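香辛料の名前を覚えなおす
2018年4月

先月の終わりに引っ越しをしました。前の部屋から電車で四駅だけですから、大きな引っ越しではありません。新しい部屋は703号室で、台所は前より少し狭いですが、窓があります。窓のある台所は日本に来てから初めてです。朝、お湯をわかしながら外の坂道を見ることができます。坂の途中に豆腐屋さんがあって、まだ買いに行っていませんが、そのうち行くつもりです。

引っ越しの荷物の中で、いちばん片付けるのに時間がかかったのは本でも服でもなく、香辛料でした。私は料理が上手というほどではありませんが、香辛料を捨てることがどうしてもできない人間です。少し残った袋を輪ゴムでとめて、また新しい袋を買って、それも輪ゴムでとめて、箱に入れておきます。今回、その箱を全部あけて、床に新聞紙をしいて、一つずつにおいをかぎました。三日かかりました。

今日はその三日間のことと、香辛料の日本語の名前のことを書きます。長くなると思いますので、お茶でも飲みながら読んでください。

私が生まれたのはカーンポート(Karnport)という港の町です。祖母の家では、香辛料はガラスのびんではなく、古いお菓子の缶に入っていました。缶には何も書いてありません。祖母は缶のへこみ方で中身がわかりましたが、母はわかりませんでしたし、私もわかりませんでした。母が祖母の家で料理をするときは、缶を全部あけて、違う、これも違う、と言いながらさがします。そして元の場所にもどさないので、祖母に叱られます。私はそれを台所のいすにすわって見ているのが好きでした。

ですから、子どものころの私にとって、香辛料は名前より先ににおいでした。名前をきちんと覚えたのは、むしろ外国語で料理をするようになってからです。日本に来た最初の年、スーパーの棚の前で三十分くらい立っていたことがあります。クミンはカタカナですからわかりました。シナモンもわかりました。けれども「丁子」と書いてある小さい袋があって、これが何なのか全然わかりません。辞書で「ちょうし」をひいたら、体の調子の「調子」が出てきました。丁子は「ちょうじ」と読んで、クローブのことです。形が釘に似ているから「丁」の字だそうです。そう聞いてから袋の中を見ると、本当に小さい釘のように見えて、それからは忘れなくなりました。

日本語の香辛料の名前には、カタカナの名前と漢字の名前の二つがあることが多いです。シナモンと肉桂、クローブと丁子、ターメリックとウコン、フェンネルと茴香、スターアニスと八角。最初は同じものだと思って覚えましたが、日本人の友だちと話していると、どうも同じではないようです。ターメリックと言えばカレーの話になり、ウコンと言えばお酒を飲んだ次の日の話になります。シナモンはトーストにかけますが、ニッキは京都のお菓子の味です。ニッキとシナモンは植物としても少し違うらしいのですが、私の舌ではまだはっきりわかりません。

いちばん困ったのは茴香です。読み方は「ういきょう」です。私はこれを一年くらい「かいこう」と読んでいました。だれも直してくれなかったのは、たぶんだれも茴香の話をしなかったからだと思います。前の職場の昼休みに、はじめて茴香の話を自分からしてみたら、同僚が海の深いところの話だと思って、しばらく会話が続きました。「海溝」です。香辛料の話をしているのに、なぜ深さをきかれるのか、不思議でした。

さて、片付けの話にもどります。

一日目は粉のものをしました。粉は早く古くなります。あけて、かいで、においがしなかったら捨てる、という規則を作りました。規則は簡単ですが、守るのはむずかしかったです。たとえばパプリカの粉は、もう赤ではなく茶色になっていて、においは紙のようでした。それでも袋に日付が書いてあって、それは私が日本ではじめて自分の鍋を買った月でした。五分くらい迷って、捨てました。日付のところだけはさみで切って、ノートにはっておきました。これは捨てたことになるのか、自分でもあやしいです。

粉のコリアンダーは三袋ありました。三袋とも口があいていて、三袋ともにおいが弱かったです。コリアンダーは種のまま買って、使う前に自分でひくほうがいい、と何度も人に言われましたし、自分でも人に言ったことがあります。それなのに粉を買ってしまうのは、夜おそく料理をするからです。夜おそくにミルの音を出すのは、となりの人に悪いと思います。今の部屋は前の部屋より壁が厚いようなので、これからは種だけにします。ここに書いておけば守れるかもしれません。

二日目は種と実と葉のものです。こちらは思ったより元気でした。カルダモンは緑色がうすくなっていましたが、さやをわると、まだちゃんと冷たいような、甘いようなにおいがしました。カルダモンの日本語は「小荳蔲」と書いて「しょうずく」と読みます。この字は今でも手で書けません。漢方の店のびんに書いてあるのを見たことがあるだけです。八角は全部使えました。八角という名前はいいですね。見たままで、覚えるのに何の努力もいりません。外国人にやさしい香辛料です。

黒こしょうは、ティマウ(Timau)というお店で買った大きい袋が残っていました。はかりにのせたら63グラムでした。ティマウは前の部屋の駅の商店街にあった小さい輸入食品の店で、去年しまってしまいました。ご主人は無口な方で、私が何を買っても「煮込みですか」と言いました。煮込みではないときも、説明がむずかしいので「はい、煮込みです」と答えていました。最後の週に行ったとき、棚の半分がもう空で、ご主人が、残っているローリエを持っていってくださいと言いました。そのローリエも今回出てきました。葉のふちが少し欠けていますが、まだ使えます。

ローリエといえば、日本語では月桂樹の葉、ローレル、ベイリーフ、ローリエと、名前が四つもあります。料理の本を二冊ならべて読んでいたとき、片方にはローレル一枚、もう片方にはローリエ一枚と書いてあって、別のものだと思って両方さがしたことがあります。店の人にきいたら、同じですよ、と笑われました。一つの葉にどうして四つも名前がいるのか、今でも少しだけ不満です。

三日目は、名前のわからないものが残りました。祖母の缶と同じです。自分では覚えているつもりで何も書かなかった袋が、箱の底にたまっていました。そのうちの一つは、アイルランドの友人のイーマー・キャロル(Eimear Carroll)が送ってくれた混ぜ香辛料だと思います。冬のケーキに入れるもので、ナツメグとクローブとしょうがのにおいがします。イーマーにメールできいたら、「たぶんそれだと思うけれど、それを送ったのはずいぶん前だから食べないで」という返事が来ました。もうその日の朝にオートミールに入れて食べたあとでした。体は何ともありません。

もう一つの袋は、茶色い、少しすっぱいにおいの粉でした。これは長くわからなくて、水にといてなめてみたり、油で温めてみたりしました。なめるとすっぱくて、あとから果物のような味がします。結局、料理教室で知り合ったドワイト・マッキンタイア(Dwight McIntyre)さんに小さい袋で少し渡して、かいでもらいました。ドワイトさんは一度かいで、アムチュールじゃない?と言いました。青いマンゴーを干して粉にしたものです。そう言われたらもうマンゴーのにおいしかしません。名前というのは強いものだと思います。名前を聞く前と聞いたあとでは、同じ粉なのに鼻が違う仕事をします。

ドワイトさんはそのあと、ミルザエイ(Mirzaei)という店のことを教えてくれました。新しい部屋から自転車で行けるところにあって、香辛料を量り売りで売っています。先週さっそく行ってきました。入口がせまくて、奥に長い店です。コリアンダーの種を50グラム、クミンを少し、それから乾燥ライムを二つ買いました。クミンのほうは172円でした。量り売りは、私のように余らせる人間にはとてもいい仕組みです。ただ、紙の袋に鉛筆で値段しか書いてくれませんから、家に帰ったらすぐに名前を書かないと、また三日目の袋になってしまいます。

お店の方に、乾燥ライムは日本語で何と言いますかとききました。お店の方は少し考えて、「乾燥ライムですね」とおっしゃいました。漢字の名前があるかと期待していたのですが、ないようです。

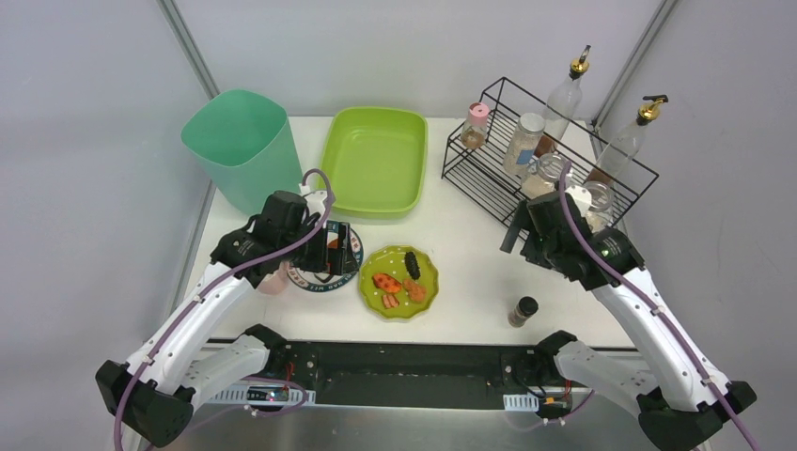

香辛料の置き場所については、まだ考えている途中です。前の部屋では全部箱に入れていたので、見えないものは使わず、使わないものは古くなりました。だからこんどは見えるように置きたいと思います。候補の一つは、写真の右のほうにあるような、黒いワイヤーの二段の棚です。細い線が格子になっているだけですから、後ろのびんも見えそうです。上の段に毎日使うクミンとコリアンダーととうがらし、下の段に八角やローリエのように、たまに使うものを置けばいいでしょう。心配なのは、格子の上に小さい紙の袋を直接置いたら倒れるのではないかということです。袋のまま使うものは、左にある黄緑色のトレーのような、ふちの立った浅い入れものに立てておくほうがいいかもしれません。中身を全部びんにうつす、というのが正しい答えなのはわかっていますが、私はびんを洗って乾かすのが苦手です。

それから窓のことがあります。はじめに、窓のある台所がうれしいと書きましたが、香辛料には光がよくありません。とくにパプリカとターメリックは色がすぐにぬけます。ですから窓から遠いほうの壁、冷蔵庫の横に置くことになります。冷蔵庫の横は少し温かいので、それもよくないそうです。せまい台所で、暗くて、涼しくて、乾いていて、手がとどく場所というのは、ほとんどありません。祖母の缶は、光が入らないという点では、とてもよくできていました。

名前を書くラベルも作りはじめました。カタカナと漢字と、私の国の言葉の三つを書きます。漢字は見本を横に置いて、ゆっくり書いています。「胡椒」の「椒」の字が何度書いても右にかたむきます。丁子は画数が少ないので、すぐに書けました。小荳蔲はあきらめて、ひらがなで「しょうずく」と書きました。このラベルを見た人は、たぶん小豆の仲間だと思うでしょう。

ラベルを書いていて気がついたのは、日付を書く場所のことです。買った日を書くか、あけた日を書くか、どちらがいいのでしょうか。私は買った日を書いていましたが、種のものはあけてからのほうが大事な気がします。両方書くとラベルがいっぱいになります。読んでくださっている方で、いい方法をご存じの方は、コメントで教えてください。

片付けのあと、残ったもので一つ料理をしました。家族が「エヴァツカ(Evadska)」と呼んでいる豆のスープです。本当の料理の名前ではなくて、カーンポートにあった食堂の名前です。祖父がその食堂のスープを好きで、祖母が家でまねをして作ったので、食堂の名前がスープの名前になりました。食堂のほうは私が生まれる前になくなっていて、私は本物の味を知りません。母も、本物はもっとこしょうがきいていたと言ったり、いや、もっと薄かったと言ったりします。

作り方は簡単です。レンズ豆を洗います。赤いのではなく茶色いほうです。玉ねぎを一個、細かく切って、油でゆっくりいためます。玉ねぎが透明になったら、クミンの種とコリアンダーの種をつぶしたものを入れて、においが立ったらにんじんとにんにくを入れます。それから豆と水とローリエを二枚。煮えるまで四十分くらいです。塩は最後です。祖母はここで酢を少し入れましたが、今回はアムチュールを小さじに半分入れてみました。酢よりも丸いすっぱさになって、悪くありませんでした。ただ、スープの色が少し暗くなります。食べるときに、こしょうをたくさんひきます。ティマウのこしょうです。

一つだけ、失敗もありました。茶色いレンズ豆が足りなくて、引っ越しの箱から出てきた別の豆を足したら、それだけいつまでも煮えませんでした。何の豆だったのか、袋に名前がなかったのでわかりません。香辛料だけでなく、豆にもラベルがいるようです。

八月に母が日本へ遊びに来るかもしれません。まだ飛行機はとっていませんが、来たらこのスープを作って出してみるつもりです。アムチュールを入れたことに母が気づくかどうか、少し楽しみです。それまでに棚を決めて、ラベルも終わらせなければなりません。母はきっと全部のふたをあけて、元の場所にもどさないと思います。

次は豆腐屋さんのことを書きます。買いに行けたら、ですが。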